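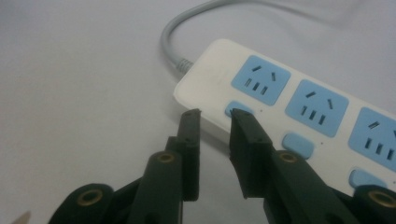 Gripper at the first of three visible switches on a power strip.

How to Record Switch-Pressing Tasks on Power Strips: House Rules
Updated July 13, 2019

These are the rules we use at Prurnesico for hand-held gripper recordings on switches and sockets. They were written for the Grino task set, which now holds 382 accepted takes. Follow them in order.

Before you start

1. Unplug the strip. Switch tasks are recorded with no mains power, every time. If the task sheet asks for a lit indicator, stop and ask the bench lead.
2. Look over the cable and the collar where it enters the housing. A cracked collar means the strip goes in the reject bin.
3. Lay the cable so it leaves on the side away from your hand. It should never pass between the fingers.
4. Check the fingertips. Both tip screws must be tight and the pads level with each other.

Pressing

Come in from the near edge of the strip. Use one finger to press and keep the other clear of the housing. Press the middle of the button, hold for a moment, then lift straight up before moving sideways. Sliding off a button drags the strip and ruins the take.

Work on one switch per take. Name the switch in the log by its position, counted from the cable end: first, second, third. Do not write "left" or "right" — those change when someone turns the strip.

If you miss the button, finish the motion and mark the take as a miss. Do not press again to cover it. Misses are kept, and 149 of them are in the Holovko folder for anyone who wants to see how they should be logged.

Open-finger check

Do this after every 9 takes. Point the gripper at a bare part of the surface, open the fingers fully and hold still for 2 seconds. Compare the tips for height. Pick off any lint you find on the jaws, then wipe the inner faces with a dry cloth.

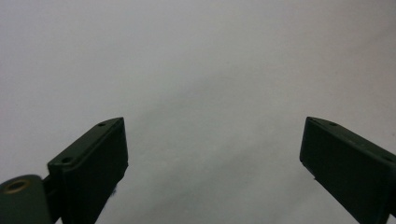 Rarnenura wrote in to say that 9 takes is too long a gap when several people share one gripper, and that the check should also be done at each change of hands. We agree, and the rule will be added in the December revision. Until then, treat it as good practice and write "handover" next to the check in the log.

Closing a session

Put the gripper down with the fingers open. Save the log before you move the strip.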